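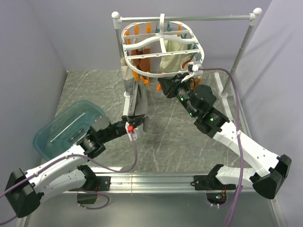 Week 6: Drying cloth, and why it takes so long

OK, so last week we left off with wool, and I promised Ronaldo Batista I'd go back over evaporation before the quiz (he asked twice, fair enough!). Grab your notes from the Caldeira reading.

Water leaves a shirt in two stages. First the loose water goes, the stuff sitting between the yarns, and it goes at a pretty steady rate. Then you hit the water held inside the fibers themselves, and everything slows way down. Cotton holds on to a lot of it. Polyester hardly any, so your gym shorts are ready hours before your jeans.

Let's do the one from the board. A wet towel weighs 755 grams and its dry weight is 640. How much water is left to lose? 115 grams. Easy, but please write the units, I took off so many points for that in January.

Moving air matters more than most of you guessed. Still air next to the cloth fills up with vapor and the whole thing stalls, so spread things out and open a window. Socks go up by the toe or the cuff, I really don't mind, though I've heard strong feelings about it in this room.

For next time: read the Posden chapter up to the humidity chart, and do problems 3 to 8. Skip 5, there's a typo in it. Lab groups are the same as before, except Arlindo Brandão moves to the second table.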